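January, second half. Cups and the white table

Carrying on from Piyumi's page. Open items were the paper cups (which ones to reorder) and the state of the tabletop by the grey wall.

Cups first. We have two kinds of white paper cup on the shelf and they have got mixed. The Demby ones came in the big carton, the Rerico ones in the plastic sleeves that Iñaki ordered when the carton was late. Side by side they are hard to tell apart. The Demby rim is rolled a little tighter and the base sits flatter. Both are sold as 200 ml. I filled one of each to the underside of the rim and neither was far off, so no complaint there.

Squeeze by hand, empty, just under the rim: Rerico goes oval easily and comes back most of the way. Demby resists longer, then creases, and the crease stays. Once creased I put it in the recycling. Crescencio would keep the soft ones for the screws and the stiff ones for everything else. Fine with me.

Tip test, empty cup, pushed sideways at the rim with a ruler. On the bare tabletop both slide before they tip. On the sheet of drawer liner both tip. With a few washers in the bottom they slide on the table and mostly stay up on the liner. Did not do this carefully, the ruler was held by hand.

Left to stand overnight with water: Demby had no ring under it in the morning, Rerico had a faint one. Only tried one of each. Repeat with more before anyone quotes this.

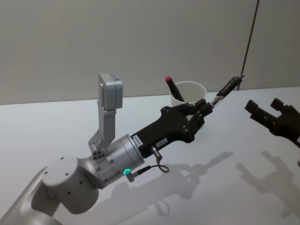
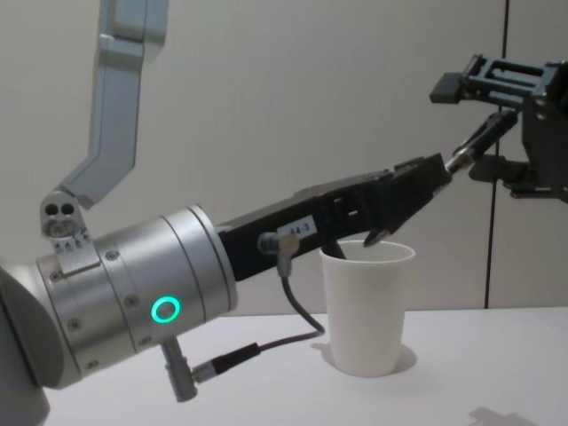 White tabletop, both pictures. Paper cup upright on it in the second.

Tabletop. Wiped down with warm water and a drop of dish soap, then dried with the blue towels. The coffee mark by the back edge came off on the second pass. Some gray rub marks did not. I tried the 3000 paper, wet, on a patch the size of a stamp near the corner. The mark went but so did some of the surface finish, and now that patch looks duller than the rest if you get down low and look along it. Do not do this to the whole table. Yolanda says the Godinho paste takes rub marks off without dulling, she has half a tin at home and will bring it in.

Level: checked with the short level both ways. Slightly low toward the wall. A cup of water shows it if you look at the line against the rim, though you would not notice otherwise. Folded card under the rear foot for now — needs a proper shim.

Weighed a short stack of Rerico cups to get a figure for the shelf label and got 108 g, then found I had left the sleeve on. Not repeated. Ignore the number on the label until someone crosses it out and writes a new one.

Price, from the Puduseck sheet: the Demby carton is 416 with delivery and the Rerico price has not been confirmed. Eusebio is asking. If they come out close I would go with Demby for the flat base.

To do
— separate the two kinds, mark the shelf
— overnight water again, several of each
— shim for the rear foot
— try the paste on a small patch first, NOT next to the dull one
— liner back in the drawer, I left it rolled up by the sink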